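Wednesday, January 1, 2025

A quiet day, so I finally wrote up the hand comparison. Through November I had the Plerora hand on the arm, and now it's the Burnitz. The job is the same for both: fruit in one basket, office supplies in the other.
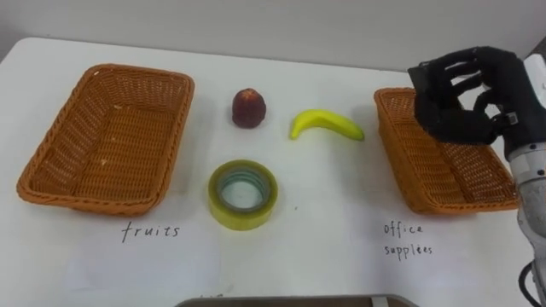 The Plerora closed faster but it pinched, and small round things shot out sideways. The Burnitz is slower and wraps its fingers round. I dropped the grip limit from 616 to 600 on the controller and left everything else alone. Bananas are the easy case — plenty to hold on to.

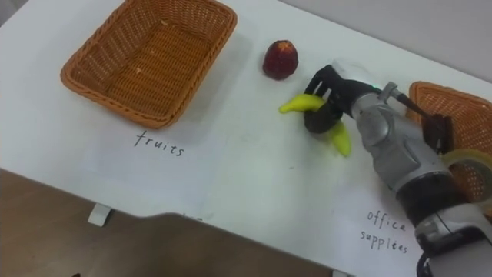
Hazem Morsy reckons the grip limit hardly matters and I should look at wrist angle first, as a flat approach wastes the thumb. I'll try 5 degrees steeper next.

Tape is still the awkward one. I can't decide whether to go for the rim or put a finger through the middle. 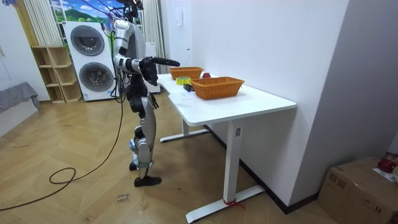 The wrist cable also needs rerouting before I do another 40 runs.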